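Progress report: Murkia data collection, May
Prepared for Baltstead by Daiane Pacheco
June 18, 2026

Work this period went into recording examples of the processor task, with the arm working at an open desktop computer case. Each example is one attempt, driven by an operator and saved with video from a fixed camera and from a camera at the wrist. 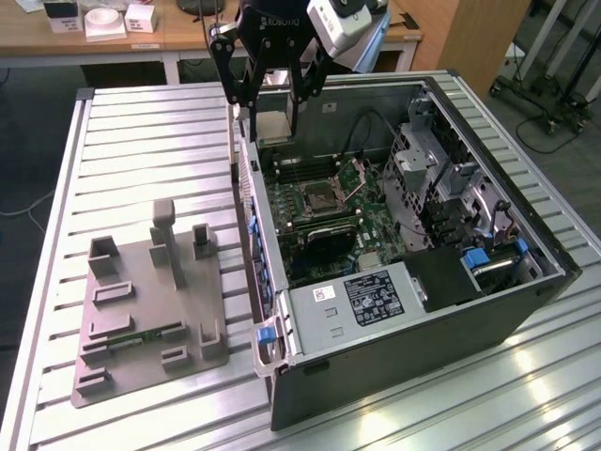
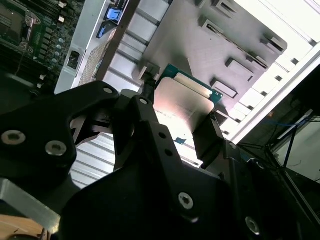
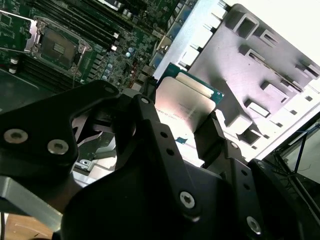
Processor task, Murkia cell: fixed camera (first picture), wrist camera with the chip in the gripper (second and third).

We recorded 1,844 examples in May. After review, 1,014 were kept for training. Most of the rejected ones had a late start or a gap in the wrist video. Dirceu Pacheco changed the recording software to check for gaps when a file is saved, and we expect to keep a larger share from now on.

Failed attempts are kept if the video is complete. They are labeled separately – the Usavard team asked for this so the model can learn from corrections.

Glare on the metal lid of the chip is still a problem in the wrist view. We will try a softer lamp before changing any camera settings.

Spending is within the approved budget. The second set of fingers from Aguiar is 15 days late.

Next period: two more operators start training, and we begin recording the memory module task.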